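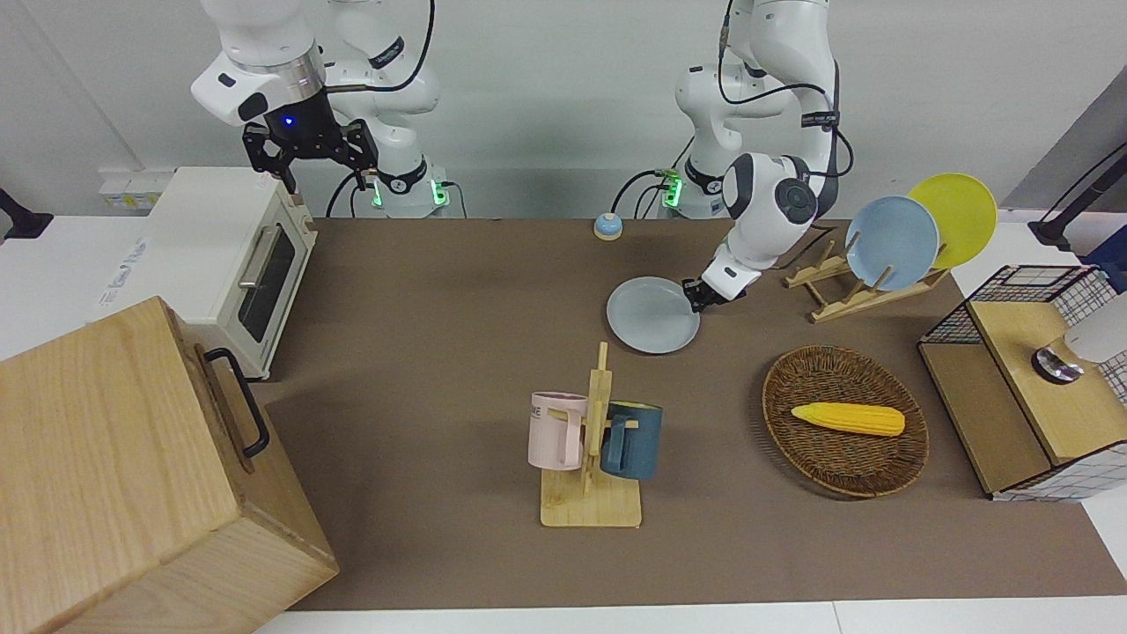

Toaster oven and a blue plate, Lastano visit, January 4, 2024

Quick notes before I forget it all. Left early for the Lastano housewares open day, 69 miles, fog until the Brereo turnoff. Parking was a mess. Got in with 30 minutes to spare before the kiln tour and spent most of it in the coffee line.

The kiln hall is loud and very warm — take your coat off at the door, I didnt. Plates go through on long carts, 500 to a load, and the glazing room next door smells like wet chalk. They let us handle the seconds. Mostly pinholes and drips, nothing I'd mind at home.

Lunch was soup. Fine.

Factory shop after. Kirui bowls were nearly gone, the Londivik line marked down to 95 dollars for a full set, mugs extra. Bought one set, regret not getting two. Card machine was slow so bring cash.

Next open day is in Febuary, sign up at the front desk or by phone. Wear flat shoes — lots of metal stairs.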